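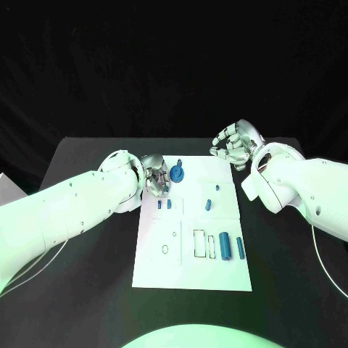 Search this site Enter keywords Go

Home | Advice | Kitchen | Workshop | Storage | Contact

Caring for Work Surfaces in the Home Workshop

27 July guidance has been replaced by the text that follows.

July 27, 2022
By Jarmo Lindqvist, Household Advice Service, Bretum

A work surface that is kept clean, level and dry will give many years of service with very little attention. The Advice Service receives regular enquiries on this subject from residents of Bretum and Dandemard, most of them concerning stains, scratches and benches that have begun to rock. The guidance below applies to benches and tables used for small repairs, model making, sewing and similar indoor work. It does not apply to surfaces on which food is prepared, for which readers should consult the Kitchen pages.

Daily cleaning

Remove dust and filings with a soft brush before any cloth is used. A damp cloth drawn over metal filings will scratch almost any finish, and the marks are seldom removable afterwards. Brush towards one corner and collect the waste in a pan. Do not blow it off the surface, particularly where fine sanding dust is present.

Once the surface has been brushed, wipe it with a cloth wrung out in warm water containing a few drops of washing-up liquid. Wipe again with clean water and dry with a towel. Painted and varnished tops should never be left to dry on their own, as standing water will find its way into joints and screw holes.

Dark surfaces show dust and dried soap more readily than pale ones. A second rinse is recommended for these, followed by a dry cotton cloth.

Protecting the surface during work

For light work, a sheet of plain white paper is often sufficient. Small screws, springs and washers are easily seen against it, and the sheet may be folded to return them to their container. It should be replaced when it becomes torn or oily. Printed newspaper is less suitable, as the ink may transfer to the work.

For gluing, use baking parchment or a silicone mat. Most household adhesives will lift from either once cured. For cutting, use a proper cutting mat of adequate thickness, and store it flat and away from radiators. A mat that has warped should be discarded.

Heavy items should be placed on a folded blanket or a piece of old carpet with the pile facing upwards. Lift them into position. Dragging a vice or sewing machine across a bench is the most common cause of deep scratches reported to this office.

Removing marks

Pencil: use a clean white eraser, then wipe.

Candle wax: allow to harden, lift with the edge of a wooden spatula and polish away the remainder with a dry cloth.

Oil and grease: blot at once with kitchen paper. On bare timber, cover the mark with a layer of cornflour, leave overnight and brush off. The treatment may be repeated.

Water rings on waxed timber: rub gently along the grain with a little fresh wax on a soft cloth.

Ink: results vary considerably. Test any product on the underside of the bench first, and do not apply bleach to timber.

Sanding and refinishing

Where a timber top is badly marked, sanding may be the only remedy. Begin with 60 grit paper only if the damage is deep, and proceed to 100 grit before any finer grade is used. Work along the grain with a cork block. Vacuum the surface between grades so that coarse particles are not carried forward.

Apply oil or varnish in thin coats, in a well-ventilated room, and observe the drying times given on the tin. Rags used with linseed and similar oils can catch fire without any flame being applied. They must be spread flat outdoors to dry, or soaked in water, before disposal.

Benches that rock

Check the floor before altering the bench. Turn the bench through a quarter circle: if the rocking stops or changes, the floor is likely to be at fault and a thin packing piece under one leg will suffice. If it continues unchanged, tighten all bolts and examine the leg joints. Loose joints should be taken apart, cleaned of old glue and glued again. Additional screws driven into a failing joint usually split it.

Seasonal attention

Benches in garages and outbuildings should be inspected each March, when the effects of winter damp can be seen. Look beneath the top as well as at it. Mould should be washed off, and the cause of the damp dealt with, before any new finish is applied. Leave a small gap between the bench and an outside wall so that air can pass behind it.

Leaflets

Printed copies of this guidance may be requested from the Bretum office, quoting leaflet 613. Leaflet 706 covers the care of hand tools. Both are also held at the Pestetell reading room during normal opening hours.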